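# The Cost of a Borrowed Stadium

When the regional athletics championships were awarded to Wullura, the bid document ran to 11 chapters. Only one of them dealt with what would happen to the venues afterward, and it was the shortest. The track opened in June, the meet was held on schedule, and the results were ratified without dispute. By the usual measures the event was a success. The accounting that followed is less tidy.

The host town did not own a competition track. It leased land from the showground trust, laid a synthetic surface over a compacted base, and put up temporary stands on the two long sides. The stands went back to the supplier, Barnov, after the closing session. The surface stayed. Under the lease, the town must either maintain it to competition grade or remove it and restore the ground to turf.

Müzeyyen Çetinkaya, the engineer who drew up the maintenance schedule, puts the working life of the surface at eight years with regular cleaning and line repair. Without them she expects the inside lanes to fail in four. Lane one carries most of the training load and wears first, usually at the start of the bends. A club that moves its daily running to the outer lanes can delay the repair, but the lane assignments have to be enforced, and on a public track they seldom are.

"The bid assumed a full-time ground crew," she says. "The budget that passed had half a position in it."

Drainage is the larger problem. The showground slopes toward the river, and the base was graded to shed water into a channel along the back straight. That channel was sized for the track alone. It now also takes runoff from the parking area, which was paved late in the project after the transport plan changed. In heavy rain the channel backs up and water stands in lanes seven and eight. Standing water does not harm the surface at once, but it carries silt, and silt closes the pores.
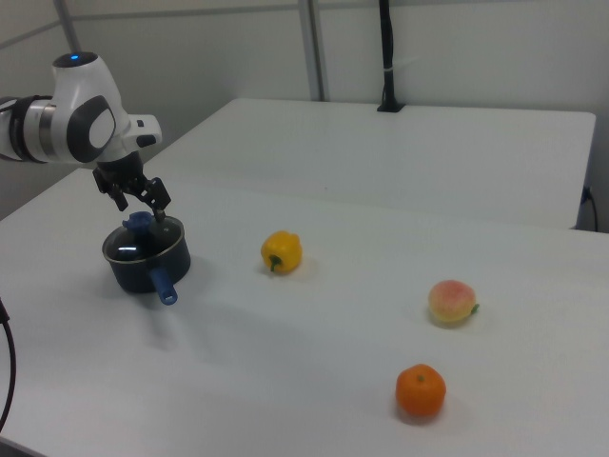

Timing equipment was treated separately in the contracts. The organizers rented the finish system from Gramer and bought the starting blocks, cabling and wind gauges outright, on the theory that these would pass to local clubs. Most of them have. The cabling sits in conduit under the infield, and access is through hatches whose lids have to be lifted by hand before each meet. Doğukan Aydoğan, the technical delegate, wanted the kind of raised knob found on a glass saucepan lid, blue against clear, so that an official in gloves could find it and get a grip on it from directly overhead. What was installed is a flush ring that fills with grit. The hatches are now opened with a screwdriver, and two of the rings have broken.

Small items of this kind rarely appear in post-event reports. They are charged to general upkeep, where they compete with mowing and lighting.

The lighting itself was specified for broadcast, and that decision is still being paid for. Training needs a fraction of the output, but the towers were wired in two circuits only, so the choice is between half power and full. Clubs using the track after 7 p.m. pay for half power whether there are four runners or forty. Kevser Eren coaches the junior sprint squad and has moved its winter sessions to the school gym at Ngui, which has a short straight and no bends.

Her view is that the track was built for a week and then handed over. She does not regard this as unusual. Alper Kocabaş, who negotiated the lease for the town, disagrees on the first point. He notes that the base was laid deeper than the rules required and that a resurfacing would cost far less than the original build.

Both statements can be checked against the contract, and both hold up. The question is whether the money for resurfacing will exist when it is needed. The town has set aside nearly a third of the estimate. The remainder depends on hire income, and the hire calendar for next season has one open meet on it, with a second under discussion.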